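Werkstatt-Tipps der Greifer-AG Jimholm

Tütenfalten, Tisch abräumen, Kühlschrank einsortieren: Seit wir für den Londum-Wettbewerb üben, ist unsere Küchenecke der spannendste Ort im ganzen Haus! Gesucht wird ein Team, das einem Roboter möglichst saubere Haushaltsgriffe beibringt, und dafür machen wir jeden Griff erst selbst mit dem Handgreifer vor. Was sich bei uns bewährt hat, sammeln wir auf dieser Seite.

Fangt mit Tüten an. Klingt langweilig, ist aber großartig, weil dünne Folie jeden Fehler verrät. Greift eine Falte und nicht die glatte Fläche, schließt die Finger langsam und hebt erst an, wenn beide Polster anliegen. Zerknüllte Tüten sind übrigens leichter als glatt gestrichene.
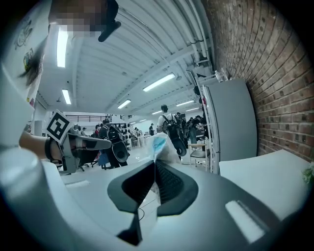
Bijan Rostami meint dazu, man solle mit der Tüte gar nicht anfangen, ein Schwamm verzeihe viel mehr und die Jüngeren hätten schneller ein Erfolgserlebnis. Da ist was dran! In der Gruppe Radau haben sie es so gemacht und waren nach 20 Durchgängen schon richtig flott. Wir bleiben trotzdem bei der Tüte, aber probiert ruhig beides.

Polster sauber halten: Fett aus der Küche ist der größte Feind der Fingerpolster. Ein feuchtes Tuch mit einem Tropfen Spülmittel genügt, danach gut trocknen lassen. Bitte keinen Scheuerschwamm, die Rillen nehmen das übel.

Marker nicht verdecken: Die schwarz-weißen Quadrate müssen frei bleiben, also Ärmel hoch und lange Haare zusammenbinden. Klebt ein Marker schief oder wellt sich, druckt ihn neu aus. Mattes Papier, niemals laminieren, sonst spiegeln die Deckenlampen.

Zu zweit arbeiten: Eine Person greift, die andere räumt den Tisch für den nächsten Versuch wieder ein. Nach 6 Griffen wird getauscht. So bleiben die Hände locker, und es gibt viel weniger Gekicher über misslungene Versuche (na gut, ein bisschen weniger).

Empfindliches zum Schluss: Blumen, Papier und Eierkartons kommen erst dran, wenn die Schachteln sitzen. Bei Stängeln immer weit unten zufassen und den Greifer flach über den Tisch führen.

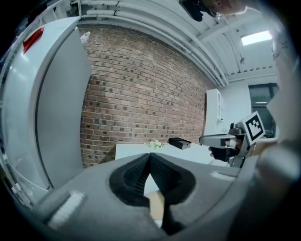
Muss man programmieren können, um mitzumachen?
Für die Griffübungen braucht ihr keinerlei Vorkenntnisse, das Auswerten am Rechner zeigen wir euch nach und nach.

Bis Juli wollen wir 400 gute Griffe beisammenhaben, 191 sind schon im Kasten. Slaoui heißt unser Ordner dafür, fragt nicht, wie es zu dem Namen kam. Eigene Tricks gern an den Aushang neben der Werkstatttür heften, wir probieren wirklich alles aus!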